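Forums > Fabric Care and Repair > Zippers and Closures > Mesh cover, beige coil strip, end teeth

Mesh cover zipper: which end fails first, and is it worth replacing?

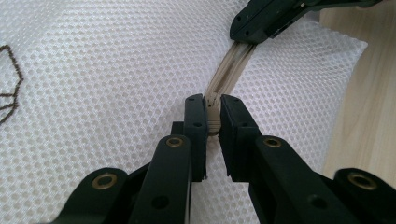

White mesh, tan zipper strip, lower end.

selvage_31
I have a set of white mesh covers, the honeycomb kind with small rounded openings, each closed by a beige plastic zipper. They go over soft inserts and come off for washing. Two have started to split near the end of the zipper track. The slider runs normally for most of the length, then the teeth behind it open again over the last inch.

The covers are sold under the name Bultden. I can't find a replacement part listed. Questions:

1. Is the end of the track the usual failure point on this type?
2. Can the slider be tightened, or is the tape done?
3. If I replace the whole zipper, what stitch holds in open mesh?

Fabric is sound everywhere else.

tapewidth
1. Yes, in my experience. The end takes the load whenever the cover is pulled over the insert.
2. Try the slider first. Splitting behind the slider is a worn slider until shown otherwise. Squeeze each side lightly with flat-jaw pliers, rear end only, then test. Stop as soon as it holds. If you close it too far it will jam and you will have to cut it off.
3. Leave that for someone who sews more mesh than I do.

Endale_mending
Disagree with tapewidth on 2, partly. If it fails only over the last inch, the slider is less likely. A worn slider splits along the whole run. A local failure points to the coil: a few teeth bent out of line, or the stitching that holds the coil to the tape has let go. Look at the last inch under a strong light and compare the spacing with the middle of the strip.

tapewidth
A worn slider can also fail only where the side load is highest. On an overfilled cover, that's the end. I have seen both. Pliers take a minute and cost nothing, so they go first.

Endale_mending
They cost a slider if he overdoes it. Inspection takes a minute too.

selvage_31
Inspected both. Cover A: spacing even, no loose stitching. Cover B: two teeth near the end lean outward and the thread beside them is broken. So possibly one of each.

Neither cover looks overfilled to me. The mesh is puffed out a little when the insert is in, but I can close the zipper with one hand.

quietbobbin
On question 3. Open mesh gives the needle little to hold, so the stitch has to catch strands and not just pass through holes. What I use:

- Strip of cotton twill tape behind the mesh, same length as the zipper
- Polyester thread, medium weight
- Narrow zigzag, short length, through zipper tape, mesh and twill together
- A second straight row close to the teeth, with a zipper foot
- Bar tack at each end, by hand if the machine skips

Without the twill the mesh creeps and the strip comes out wavy. Wash the twill before you sew it in. Mine shrank the first time and pulled the whole seam short.

larnora_user
Twill stays damp longer than mesh and adds a stiff edge. I use a second layer of the same mesh cut from an old cover. It dries at the same rate.

quietbobbin
Doubled mesh is fine if the holes don't line up. If they do, you have gained very little. Rotate the second piece a few degrees. I still prefer twill on anything that gets pulled hard.

selvage_31
Results so far.

Cover A: one light squeeze on each side of the slider. It closes to the end and has stayed closed through 4 washes.

Cover B: pushed the two teeth back with a needle and restitched beside them by hand. Held for one wash, then opened in the same place. I will replace that zipper.

tapewidth
Consistent with what was said. Bent coil rarely goes back for long. On B you can also shorten the track: sew a new stop across the coil above the bad teeth. Twelve passes of doubled thread. You lose an inch of opening.

Endale_mending
Agreed on the stop. I would do that before unpicking anything. Check first that the insert still goes through the shorter opening.

clididar_fan
Does wash temperature matter here? I run mine hot and the strips have gone slightly wavy.

quietbobbin
Yes. Plastic coil can distort with heat, mostly in the dryer. Wash warm or cooler, zipper fully closed, air dry. Closed matters more than temperature, as an open track catches on other laundry.

larnora_user
I wash them open and inside out and have had no failures since April. Closed covers trap water at the end and come out of the spin lopsided.

quietbobbin
Then close it three quarters of the way. I would not leave the end teeth loose in a drum.

selvage_31
Stop sewn on B above the bent teeth. The insert goes in with some folding. I'll keep the zipper replacement for when the stop fails, using twill on one side and rotated mesh on the other to compare.

Thread views: 1,367 | Last reply: October 19, 2023

Contact the moderators | Copyright Fabric Care and Repair Forums | Back to top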